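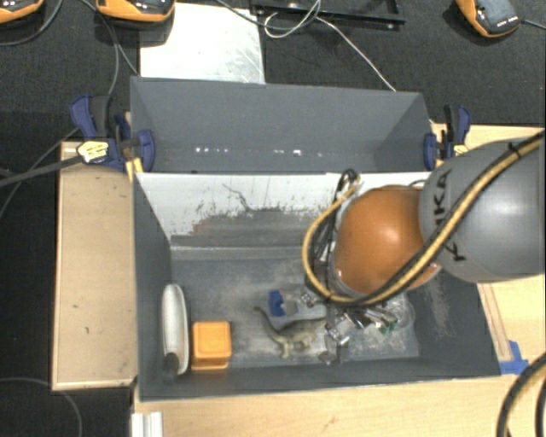

Welcome to the bin cell page! I'm the one who looks after this thing, and I've been promising a proper write-up since August, so grab a cuppa. The cell is called Pliltis (Severyn Maksymiv named it, ask him why, I've had three different answers) and it's one arm, two bins and a lot of cable. I've put in a line or two for each bit I get asked about, mostly by people taking over a shift from me.

The cable bundle
My main worry in life. It runs down past the arm and loops around next to the orange joint, so whenever the arm folds up tight I'm watching that loop like a hawk. I check it every morning before power-on: run a hand along it, look for shiny spots, flex it gently at the tie. Leave the slack alone! I know it looks like too much. I shortened it once, and the wrist ran out of cable halfway through a rotation and I spent my whole arvo re-terminating a connector.

The thin black wires
Same rule, only fussier. If they're sitting in a bit of a tangle beside the big loop, tuck them back before a long run. Don't pull them tight. Ingeborg Buschmann has a lovely way of doing it with a loose figure eight and I still can't copy it.

The gripper
Wipe the fingertips with a damp cloth, let them dry, then look for nicks along the edges. I change the tips every 300 hours whether they look tired or not. The screws are tiny and they love falling into the bin, so jog the arm out over the tabletop first and put a rag down. (Guess how I learned that one.)

The bins
Grey, scuffed and full of character. The front one cops most of the work and its floor and back wall are well scratched. The scratches don't bother me, but a bin that's moved even 2 mm does, and then every pick near the wall comes out slightly wrong. Push on each corner. If it shifts, stop and reseat it before you do anything else.

The clamps
There's one on each side of the rear bin. Squeeze them up by hand until the pads sit flat. Please don't lean on them with your full weight, Severyn.

The test objects
The toy dinosaur is everybody's favourite and a proper pain to pick up, all tail and legs. The clear curved piece is worse, you can hardly see it against the grey. I also like having the white oval dish on its edge against the side wall, where there's not much room for fingers. After I've changed any hardware I do 200 slow picks with a mixed lot before I let it go back to normal speed.

The tabletop
Plain pale wood. Keep it clear on the side where the cable comes over, and don't park your coffee there. The blue tape by the front corner stays put, so if it starts lifting, swap it for a fresh bit in the same spot.

The logbook
Write down everything, even the boring stuff. Our last entry is number 2577 and it just says "retied bundle, all good", which is my favourite kind. Spare tips and ties are in the Zavham drawer, second from the top. If you take the last packet, tell me or Ingeborg the same day.

Page last fiddled with Thu 9 November.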